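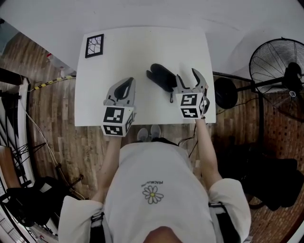
April, session notes, Brolla rehearsal room

Got through the second verse of "Indico" at last and I'm so pleased with it! Szu-yu came in with a new harmony, a third above the lead until the word "harbour" and then dropping underneath, and the whole verse lifts. We ran it at 80 bpm first, which dragged, then tried 78 for a laugh, and slower was better (no idea why, Gerd says it gives the bass room to breathe). Keeping 78.

Takes 1 and 2 are both usable. Take 2 has the nicer vocal but Rory rushes the fill going into the chorus, so comp the drums from take 1. Rory knows, he's fine about it.

Vocal chain: same as last time, but I backed the compressor off and moved Szu-yu further from the mic. Loads less spit on the S sounds. Remember this for "Barua", where she's almost whispering!

Yuk-lan's string parts came through at lunch and they're gorgeous. Bar 31 clashes with the piano, her B flat against my B natural. I like hers more, so I'll change mine.

To do:
Re-record piano from bar 29
Ask Fikri if the long ending is staying for the live show
New strings for the Votura, the low E is dead
Rough mix to everyone before the next session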